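I finally got to ride the night train to Plokholm, and I have been boring everyone at work with it ever since! Eleven-hour trips are supposed to be something you put up with, but I would get back on tomorrow if my bank account let me.

We left Cloltmont on a Sunday evening in July, me and my friend Siham Sabbagh, with two bags of cherries and far too much bread. The cabin was tiny. Siham took the top bunk (she's shorter, and she lost the coin toss), and I got the one by the window, where I lay for ages watching farm lights go by. A bunk cost 138 each and a plain seat was 60, so yes, you pay for lying down – but you also skip a hotel night. 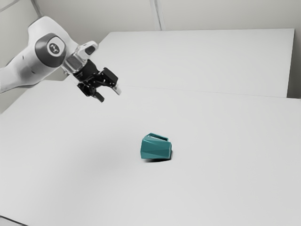 The dining car was my favorite part. It closes at eleven, so go early and grab a table on the left side for the lake. I had dumplings with dill and a bowl of plum soup that I'm still thinking about, and we ended up talking to a retired piano tuner named Amparo Quintero who has taken this line every summer since her kids moved north. She told us to set an alarm for 4:55 and look out at the long bridge. We did, half asleep, hair everywhere, and the whole valley was pink!

Bring earplugs, and slippers too if you have room – the floor gets cold by the door. Next time I want to stay on past Plokholm and go all the way to the coast. Siham is already looking at dates.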